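Section 4. Preparing the Simulated Work Cell Before a Recorded Run

This section applies to all kitchen scenes supplied with the Nirndale simulation package. It must be read together with the site safety rules, which remain in force whenever a physical arm is connected to the same control station.

4.1 Before You Begin

1. Confirm that the station is in simulation mode. The mode indicator in the Zutow control panel must read SIM before any scene is loaded.

2. Disconnect the physical arm at the network switch. Setting the arm to standby is not sufficient.

3. Load the scene from the approved list. Scenes saved in a personal folder must not be used for recorded runs.

4. Check that the joint speed limit and the gripper force limit match the values on the task sheet.

CAUTION: Limits entered in simulation are kept when the station is switched back to a physical arm. Restore the site values before reconnecting.

4.2 Start Pose

5. Send the arm to the folded start pose. The gripper must point downward and must be clear of the countertop and everything on it.

6. Inspect the scene from the operator view. Utensils, food items and upright objects such as framed posters must rest on their surfaces without sinking into them or floating above them.

7. Let the physics run for 1000 steps with no command sent to the arm. If any object drifts during this period, reload the scene and repeat step 5.

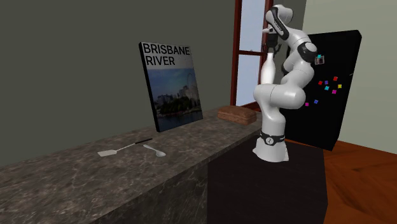
Boersma asked during the January review whether the start pose had to be checked again after every reload, given that the scene file already stores it. The present rule is that it must. The stored pose is applied before the objects settle, and the two checks cover different faults. The request to combine them has been recorded and may be considered in a later edition.

4.3 Running the Task

8. Enter the run number and the operator code. A run without both will be rejected at upload.

9. Start the recording first and the task second. Allow the task to finish or to reach its limit of 4000 steps.

10. If the arm touches an object that is not named on the task sheet, mark the run as a contact event. Do not delete it.

11. If the arm passes through a solid object, stop the run and report a model fault to the Mumness help desk. Include the scene name and the run number.

NOTE: Small objects lying close together may be picked up as a pair. Such a run is valid only if the task sheet allows it.

4.4 Limits on Use of Results

Results obtained in simulation do not permit the same task to be carried out on a physical arm. A separate risk assessment is required, and the first physical trial must be made at reduced speed with an operator at the emergency stop.

Run logs are limited to up to 600 entries per file. Longer sessions must be split, and each file must repeat the scene name and the limits in use.

Section 5 describes the return to physical operation.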